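Chapter 12
Shared Rooms: Furniture, Air and Order

Most people spend part of each week in a room that belongs to no one in particular. It may be a meeting room, a hall or a teaching room. This chapter deals with how such rooms are set out and kept in order. By the end of it you should be able to draw a simple plan of a shared room, list its contents and write a short routine for leaving it ready for the next group.

12.1 Starting with the room itself

Walls, windows and ceiling decide a good deal before any furniture is brought in. A wide window gives daylight but may need a blind, and a blind that is down for long periods changes how the room feels and how much air moves through it.

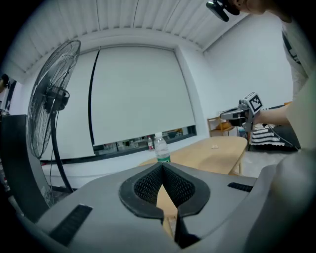 Air is often forgotten on a plan. Mark every window that opens, every vent and every fan, and note which way each fan can be turned. A pedestal fan needs clear floor on all sides and a socket close by. In the Plistham survey, used again in Chapter 20, fans were the item most often left off the plan – even where they were in daily use.

12.2 The main table

Measure the table first. A long table with rounded ends is easier to walk past than one with square corners, but it is harder to push against a wall. Allow 90 cm behind each chair. If there are drawers, open each one fully before you measure, and mark the open position on the plan with a dotted line.
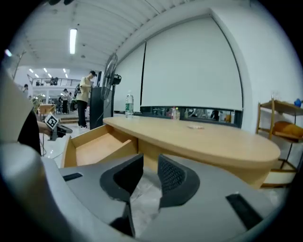

Drawers should be checked at the end of each session. Things left in them are rarely claimed. The Plutlow list, printed on page 131, gives one line to each drawer and one to each cupboard.

12.3 Small items

Small items make a room look untidy sooner than large ones do.

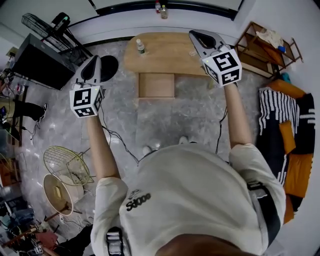

Clearing begins with the surfaces at hand height and then moves outwards to the ledges and the floor. Drinks are the usual problem. A water bottle on the table is easy to spot, but the two small bottles up on the ledge could well be missed by someone who wiped the table and went home. Cables on the floor come next, then the bins.

Activity 12a
Draw a plan of a shared room you know. Mark the table, the fans and every ledge.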